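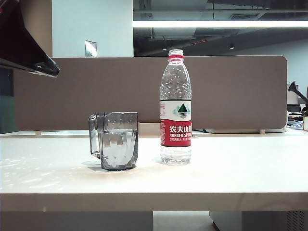

The town of Ullum wants to put sensors in its public trash cans, and I have now read the whole proposal twice, which is two more times than I wanted to. The idea is that each can measures how full it is and tells the truck when to come. Sounds fine. The sensor sits under the lid and measures the distance down to whatever is beneath it. If trash behaved like the water in that mug, with a nice level line across it, I'd have no complaints. Put a bottle in there instead, standing upright with its red cap on, and the sensor may well be looking at the cap. Is the can full? It's as full as one bottle makes it.

I asked about this at the information evening. Leonardo Farina, who was presenting for Fornar (they make the sensors), told me the software "learns the waste profile of each location." I asked how long the learning takes. He said it depends on the location. I wrote that down and have looked at it several times since, and it still doesn't say anything.

The plan is for 86 cans, mostly along the river path and outside the two schools. Fornar supplies the sensors and a dashboard, and Boersma, who already have the collection contract, would switch from fixed rounds to what the proposal calls dynamic routing. The promised result is fewer truck miles. I like fewer truck miles! I live on the corner where the truck turns around. But I can't find the current number of miles anywhere in the document, so I don't know what the new number is supposed to be fewer than.

The dashboard gets four pages with color pictures. Overflow on Sunday, when the river path is packed and anyone with eyes can tell you the cans are full by three in the afternoon, gets one paragraph. Boersma doesn't run a truck on Sunday. So the sensors will report that the cans are full, and then the cans will go on being full until Monday, only now with a chart.
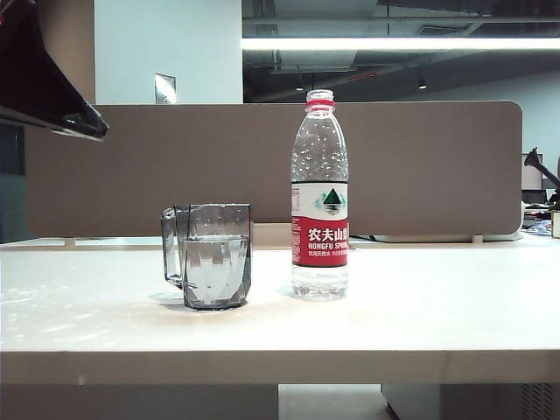
My neighbor Zerrin Akyol thinks I'm being unfair. Her point is that the town has never had any data on this at all, and even bad data would beat the present system, where somebody on the council complains and a can gets moved. I see that. I just think we could get the same data from the crew. They open every one of those cans already. Give them a sheet with three boxes to tick (empty, half, full) and try it for 6 weeks. I suggested this to Marjan Ebrahimi on the council and she was perfectly polite about it, and said paper records were "not scalable." We have 86 cans. How far were we planning to scale?

Then there are the batteries. The proposal says they last "up to" some years, depending on how often the sensor reports. It doesn't say who swaps them or where the old ones go, and I'd like both in writing before we bolt a small electronic device to every trash can in town and call it an environmental measure. I remember the Rollex benches with the phone chargers. Two of those still have a hole where the charger was.

If it were up to me we'd spend the money on bigger cans by the river and one Sunday round from May on. I have no idea how that compares on price, and as far as I can tell neither does the council, as no other option was costed. Written comments are open until the end of October and the form allows 800 characters. I'm using mine on the mileage question and the batteries. If you have a view on the Sunday round, please send that one in so I don't have to choose.

Blog > Around Town > Trash and Recycling
October - by Botond Pap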